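# Lusum Film Review Corpus

Short reviews of animated features, labeled for sentiment and spoilers. Compiled by Rhea Dimaculangan and Yuzhen Meng.

## Contents

The corpus holds 549 reviews from 48 reviewers. Each file is UTF-8 plain text, one review per file, with the film title on line 1.

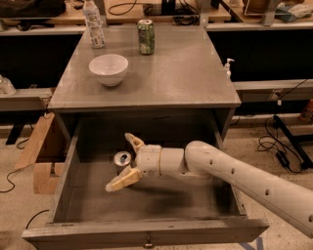 Titles follow the US release spelling. Where a dub and a subtitled version were reviewed separately, the file name ends in `_d` or `_s`. Reviews under 100 words were dropped.

## Labels

- `tone`: positive, mixed, negative
- `spoiler`: 0 or 1
- `focus`: story, art, music, voice cast

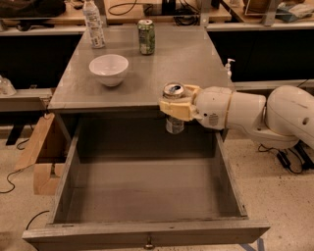
The `focus` field takes one value only. Annotators picked the topic with the most sentences -- ties go to story. Passing mentions of objects do not count as art. A line such as "a can held upright over an open drawer, a white bowl on the table behind it" is plot detail and is labeled story unless the reviewer comments on how it is drawn.

Hanane Bouazza relabeled 20 files in March. Her version replaces the old one; the earlier labels are in `old/`.

## Known problems

Scores out of five were left in the text and leak the `tone` label. Strip them before training.

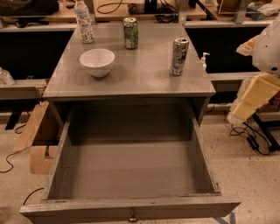
*Desktop with bowl, bottle and two cans, drawer open.*

## License

Research use only. Reviewers keep the rights to their text. Send removal requests to Mark Anthony Padilla.

Contact | © Lusum | Back to top

3 comments · 20 shares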